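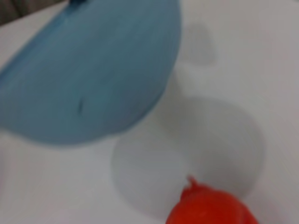 Deok-su Woo asked in the review thread whether a bowl lying on its side should be labeled "bowl, inverted" or "bowl, tilted," and whether the label changes once the inside can't be seen. The rule as of version 2: use "tilted" for any bowl whose rim is not parallel to the surface, and record visibility of the inside in a separate field.

Larthorpe Tableware Notes

Contents

The set holds 2000 images of household tableware on plain, light surfaces, with one annotation record per image. It covers bowls, plates, cups and small serving dishes. Cutlery and glassware are left out. Items came from two kitchens, Larthorpe and Trelton, and were put out by whoever was clearing up that day.

Record fields

item: bowl, plate, cup, dish, unknown
pose: upright, inverted, tilted, stacked
inside_visible: yes, no, partly
color: one plain color word, with "light" or "dark" in front if needed
surface_mark: none, scuff, molded line, stain, unclear
note: free text, may be blank

Labeling rules

Label from the image alone. If only the curved underside of an item shows and it could be a bowl or a deep dish, pick the more likely one and write "underside only" in the note field.

Light blue and white plastic items often carry a short dark mark that could be a scuff, a mold line or a shadow. Use "unclear" for these. Version 1 forced a choice between scuff and molded line, and the two annotators disagreed too often for the field to be of use.

Shadows are not labeled, including those that fall well away from the item.

Color is judged on the broad middle of the item. The lower edge of a curved piece usually reads darker and should be ignored.

Splits

The test split has 400 images. Another 612 are held back for checking new annotators and are not in the public download. The rest are for training. Images of the same physical item stay in the same split wherever the item could be matched.

Known problems

Items at Trelton were matched by memory, so a few plain bowls may appear in more than one split. "Stacked" was used unevenly for nested bowls. Blurred items were kept and have no flag of their own.

Changes

Version 2, Sep 30, 2025: pose rule rewritten, "unclear" added to surface_mark, inside_visible split out from pose. Recheck of the stacked items is planned for November.

Maintainer: Shalini Bhatt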